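Subject: Re: [hosthorpe-local] Anyone else gone down the old bus timetable rabbit hole?
Date: 11/19/22

Hi all,

Oh, I am so glad this came up! I have been wanting an excuse to write about the Wunness route for months.

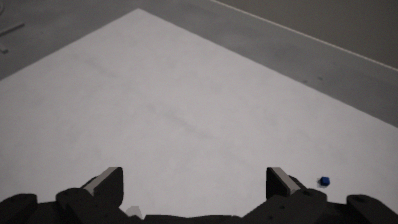
Before I get into it, the message I'm answering, trimmed a bit:

> I picked up a bundle of old Jikow Motor Coach timetables at
> the library sale and I can't make sense of them. The Route 6 card
> shows a bus leaving Hosthorpe at 6:10 in the morning and getting to
> Wunness at 7:25, but the return card has the trip taking only 50
> minutes. Same road, same stops as far as I can tell. Is it a
> misprint? Also, what does the little "f" next to Geraghty mean?
> Friday only? And are these worth anything to anyone or should they
> go back in the box?

Please don't put them back in the box! And I don't think it's a misprint. The early bus went the long way, up through Geraghty and around the north side of the reservoir, to pick up the cannery shift. The way back was empty enough that they sent it straight down the valley road. The stops look the same because the card only lists the main ones, and both ways happened to share those. If you have the card with the map on the back, look for a thin dotted line north of the water. That's the morning loop. It is very faint and on a lot of copies it has worn off completely, so hold it near a window.

The "f" is flag stop. You stood by the road and waved, or you told the driver when you got on. I thought it meant Friday for years too, and I had a whole theory built on it about market day, and I was very proud of that theory. Then I found a later card with a proper key printed along the bottom and had to throw the whole thing out. Friday only is "FO" on the Jikow cards, usually in the column heading.

A few other things that might help you sort the bundle:

The paper color goes by season, at least for the years I've seen. Buff is winter, pale green is summer. The summer cards started in April, and that's when the lake trips show up — those are wonderful, by the way, they ran all the way out to the boat landing and waited there for you.

If a card has no year on it, check the fare table. The through fare from Hosthorpe to Wunness was 88 cents for a good long stretch and then went to 90, and I would love to know who sat in an office and decided on two cents. Anything with the 90 cent fare is from the later group, when they had already dropped the Sunday evening bus.

There's sometimes a small number in the bottom left corner of the back. I'm fairly sure it's the size of the print run. Most of mine say 2000, but I have a single holiday card that says 400, and I have never come across another one. If yours has a holiday card in it I may need to sit down.

As for worth, not much in money. People ask a dollar or two for them and mostly don't get it. But there are big gaps in what anyone has kept, and I've been trying to put together a full run of Route 6 so I can work out when each stop came and went. I have the stretch in the middle pretty well covered. What I'm short of is the early buff cards, from before the Geraghty garage opened, and anything at all for the short-lived route that went past the quarry. I've only seen that one mentioned in a newspaper ad and I'm starting to wonder if it ever ran!

Could you send me a list of what you've got? The route number, the paper color and the Hosthorpe to Wunness fare would be plenty. Or if you'd like to scan them, 300 dpi is fine, both sides please, even when the back looks blank. The corner numbers are tiny and easy to miss. I'm happy to cover postage if you'd sooner lend them, and I'll send them back flat between boards.

One question for the rest of the list while I'm here. Does anyone remember riding the morning loop? I'd like to know if the bus pulled into the cannery yard or let people off at the gate. The card just says "Cannery" and the road there was moved when they widened the bridge, so I can't tell from the way it looks now. Also, if your family kept a ticket stub or a pass, the punch marks show the fare zone, and I'm still missing the one for the Wunness end.

I'll put my own list up in the files section tonight so you can compare. It's a plain text file and the dates with question marks are guesses.

Thanks again for posting, you have made my whole weekend!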